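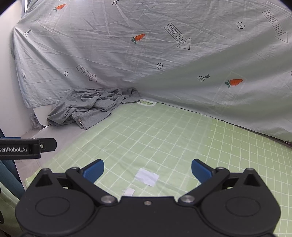

没有表演经验的人,可以报名担任群众演员吗?

可以报名。群众演员岗位不要求表演经历或专业学历,凡年满16周岁、能够按时到场并服从现场安排的人士,均可在Stiteo平台建立个人档案,由选角部门按照剧情需要择取。

群众演员报名与到场工作办事指南
Conelex影视服务处
2021年4月修订

一、适用范围

本指南适用于在Clurnthorpe及周边地区拍摄的电影、电视剧项目,目前主要涉及院线影片《Moon》的街景、车站和集市段落。有台词的角色、特技替身、手部替身以及动物演员另行招募,不在本指南范围之内。

本处负责档案受理、通知发送和报酬结算。角色的最终选定由各剧组导演部门作出,本处不参与,也不接受查询落选原因的申请。

二、建立个人档案

1. 登录Stiteo平台,选择“群众演员”类别,使用本人有效的手机号码完成注册。每人只能保有一份档案。重复注册的,以最早提交的一份为准,其余予以注销。

2. 填写基本资料。姓名须与身份证件一致,使用艺名者可在“别名”一栏补充。身高、鞋码、头围和衣装尺寸请在填写前重新测量,服装部门将直接依据这些数字备装。尺寸与实际不符,致使当日无法着装的,剧组可以取消其当日工作。

3. 上传照片2张,一张为正面半身,一张为正面全身。照片应在近期拍摄,光线均匀,不得使用美颜、滤镜或修图软件。请勿佩戴帽子、墨镜,头发不应遮挡面部。集体合影、舞台剧照和证件翻拍件不予受理。

4. 如实填写外貌特征。可见的纹身、疤痕、牙齿矫正器、染发和美甲均须注明。《Moon》部分段落设定在较早的年代,现代感明显的发色会限制可以安排的场次,但不影响档案本身通过审核。

5. 填写技能。骑马、划船、驾驶手动挡车辆、演奏乐器、交谊舞等技能,如能当场完成,可以列入;曾经学过但已生疏的,请勿列入。需要执照的技能须上传执照扫描件。

6. 提交前请核对收款账户。账户必须为本人名下,代收账户一律退回。

资料提交后,平台显示“审核中”。审核通过的,状态变更为“可安排”;需要补正的,平台会列出补正事项。补正期间无须重新注册,在原档案中修改即可。

三、未成年人的特别规定

未满18周岁的报名人,须由父母或其他法定监护人在平台上签署同意书,并上传监护关系证明。在校学生应另附学校出具的请假许可,口头同意无效。

未成年人到场工作期间,监护人或其书面委托的成年人须全程陪同。陪同人员不领取报酬,餐饮由剧组提供。夜间场次不安排未成年人参加。

四、收到工作通知之后

选角部门确定人选后,会通过平台发出意向询问,内容包括拍摄日期、预计时长和角色类别。意向询问不等于录用。请在询问所示的截止时间之前答复,逾期未答复的,视为不能参加。

确认录用后,报名人会在拍摄前一日傍晚收到通告单。通告单载明集合地点、到场时间、着装要求和联系人。受天气及前一日拍摄进度影响,到场时间可能在当晚再次调整,请保持手机畅通,并以最后收到的版本为准。

已确认参加而因故不能到场的,应尽早通过平台取消,同时致电通告单上的联系人。仅发送短信或委托其他群众演员转告的,不视为完成取消手续。无故缺席将记入档案,累计两次者停用至当季拍摄结束。

五、着装与随身物品

除年代戏由服装部门统一备装外,多数现代场次需要群众演员自带衣物。请按通告单要求准备至少两套,色彩以灰、蓝、棕、墨绿等为宜。纯白、纯黑和大红衣物,以及细密条纹、醒目商标和大幅文字图案,容易给摄影和后期部门造成困难,非经要求请勿携带。

衣物应事先熨平,装入可以悬挂的衣袋,并在袋外标明姓名。鞋底较硬者请自备软垫,录音部门可能要求在室内场次使用。

可以携带书籍、雨具、保温杯和少量食品。候场时间往往较长,室外场次早晚温差较大,建议另备外套一件。贵重首饰、大件行李和宠物请勿带入。候场区设有寄存处,但不对现金及电子设备承担保管责任。

六、到场当日的流程

1. 签到。凭身份证件原件在登记台签到,领取当日工作单。工作单是结算报酬的唯一凭据,遗失后须由副导演书面确认方可补办。

2. 服装与化妆。按叫号顺序进入服装间,由服装人员查看自带衣物并作出选择。化妆部门可能要求卸除指甲油、摘下耳环,或对发型作简单整理。如涉及剪发,须事先征得本人同意,并另行签字。

3. 候场。请留在指定的候场区内。离开候场区应告知群众演员协调员,如需前往洗手间,也请打一声招呼。

4. 进入拍摄现场。手机须关机并存放于候场区。群众演员应记住自己的起始位置和行走路线,听到“复位”后回到起始位置。除非副导演另有指示,画面内的交谈一律只做口型,不发出声音。

5. 保持连戏。同一场戏会从不同角度反复拍摄。手中的道具、衣扣的开合以及行走的快慢,应与前次保持一致。记不清时可以询问场记,请勿自行改动。

6. 收工。归还服装和道具,由相应部门在工作单上签字,再到登记台签退。未签退者,结算将顺延至下一批次。

七、现场纪律

未经许可,不得拍照、录像、录音,不得在社交媒体上发布拍摄地点、剧情、布景或演员的有关信息。该项义务自签署保密承诺书之日起生效,至影片公映时止。违反者除取消当日报酬外,制作方保留追究责任的权利。

请勿主动与主要演员攀谈、索取签名或合影。摄影轨道、吊臂、灯架和电缆周围属于作业区域,除按副导演指示通过以外,不得停留。使用烟火、车辆或马匹的场次,开拍前会召集安全说明,未参加说明者不得入场。

感到身体不适,或认为某项安排存在危险,应立即告知协调员。因安全原因拒绝某一动作的,不影响当日报酬。

八、报酬与补贴

成年群众演员的日酬标准为350元,按工作单记载的签到、签退时间核算。超时部分依照通告单所附费率另计。因天气或设备原因提前收工的,仍按全日支付。

住处不在Clurnthorpe镇区、且自行到场者,每日可另领交通补贴100元,须在签退时提出并出示车票或停车凭据,事后补报不予受理。剧组安排班车接送的,不发放该项补贴。

报酬于次月统一转入本人账户。三月份的工作报酬如尚未到账,请先在平台“结算”栏内查看状态。显示“退回”的,多为账户姓名与档案不一致,更正后会并入下一批次。

请注意,本处及各剧组不收取报名费、培训费、服装押金或照片拍摄费。凡以保证录用、优先安排为由要求付款者,均与本处无关,请保留凭据并及时举报。

九、档案的更新与注销

发型、发色、体重或联系方式发生明显变化时,应在下次答复意向询问之前更新档案。每次更新照片后,档案会短暂回到“审核中”状态,期间已确认的工作不受影响。

报名人可以随时申请注销。注销后,照片和身份证件资料由平台删除,与报酬结算有关的记录依照财务规定保存。

十、联系方式

档案审核、平台登录方面的事项,由Eun-seong Kong负责;现场安排、工作单补办和安全事项,由Severyn Kushnir负责。请通过平台“留言”功能提交,注明档案编号和拍摄日期。拍摄当日的紧急事项,请拨打通告单上的电话,留言不作即时处理。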